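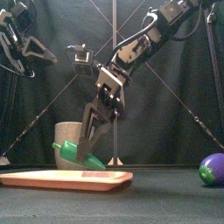
flonk_tare
Clause 4 is the one I'd argue with. You can't write "arms shall not share the workspace" and then list two-arm cells as in scope. Either the cell is in scope and the clause needs an interlock condition, or it's out of scope and half the people on this board stop reading at page one.

dshunt
Agreed it's badly worded. The intent was that only one arm has a tool below the clearance plane at any time unless the task is declared bimanual. The other arm parks above the plane and stays energised. I'll redraft as:

4.1 A clearance plane shall be declared for each cell, in millimetres above the table.
4.2 In single-arm tasks the idle arm shall hold above the clearance plane.
4.3 In declared bimanual tasks both tools may be below the plane, and the speed limit in 6.2 applies to both.

Our plane at Sultport is 90 mm above the tallest item on the table. For pick-and-place with toy veg, a cup and a tray, the tallest item is the cup, so you measure from its rim.

gantry_owl
Why from the tallest item and not from the table? If somebody swaps the cup for a taller one the number silently changes. Fixed height from the table, and any object over a stated maximum is refused at setup. Easier to audit.

dshunt
Because a fixed height generous enough for every object costs cycle time on every object that's short. The setup sheet already has a line for the tallest item. If you change the item, you fill in a new sheet.

gantry_owl
And if they don't fill in a new sheet?

dshunt
Then they're not following the procedure, and a fixed height won't save you from people who don't follow the procedure.

mullion
I'm with gantry_owl. We ran item-relative heights for 12 weeks and had three contacts, all three on the first run after an object change. Moved to a fixed plane, none since. Small sample, but I wouldn't go back.

Separate point: 5.3 says wrist cameras shall be "checked regularly". Regularly is not an interval. The old Flonari guide had the same wording and every site read it differently.

dshunt
Fair. What interval do you use?

mullion
Start of every session, plus after any contact, plus every 4000 cycles. The check is a printed target in the tray, one still from each wrist, compare against the reference. Takes a couple of minutes. The pass limit is written on the sheet next to the result, so whoever does it doesn't have to look it up.

flonk_tare
4000 is a lot for a printed bracket. Ours creep well before that.

mullion
Ours are metal. Put the bracket material in the clause and give two intervals, then.

dshunt
Going to split 5.3 as follows.

5.3a Wrist camera alignment shall be checked at the start of each session and after any unplanned contact.
5.3b It shall also be checked at a cycle interval stated on the setup sheet, not exceeding 4000.
5.3c Where the camera bracket is printed, the stated interval shall be justified in writing.
5.3d Both fingertips shall be visible in the wrist view with the gripper open, and the target object shall not be hidden by either finger at the approach height.
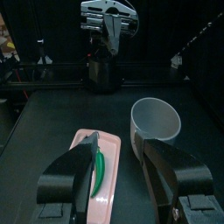 5.3d is the one I care about most. A camera can pass the alignment check and still be aimed so that a finger covers the thing you're trying to pick. Partial cover of other items is acceptable provided the rim or an equivalent edge is in view. Full cover of the target is a fail, and the run shouldn't start.

gantry_owl
"An equivalent edge" will be argued over by everybody who reads it. Say "enough of the outline to locate the item" and give a fraction.

dshunt
I'd rather not give a fraction I can't defend. Does anyone have numbers?

tib_and_fib
Only informal ones. With a plain cylinder you can lose a good part of the wall and still place against the rim. With a slim item lying along the length of a tray it's worse, as a finger close to the tip takes away your orientation before it takes away your position. So one fraction for all shapes doesn't make sense.

flonk_tare
Then do it by class. Upright round items, lying long items, everything else.

dshunt
Three classes I can live with. Limits to be filled in once we have data. tib_and_fib, would you be willing to share what you've got, even if it's rough?

tib_and_fib
Yes, but not before August. It's in Filtico format and needs converting.

mullion
Also missing: cables. There's nothing in the draft about slack loops near the wrist. The Deligiannis checklist had a whole section on it.

dshunt
Section 7, not posted yet. Current wording is that no loop shall be able to reach the fingers at any joint position used in the task, checked by hand-jogging with the drives limited. It's 13 lines long and needs cutting.

gantry_owl
Post it as is. And I still want a fixed clearance plane.

dshunt
I'll put both in as options, 4.1a and 4.1b, and the setup sheet has to say which one is in force.

gantry_owl
Two options is how you end up with no standard. But noted.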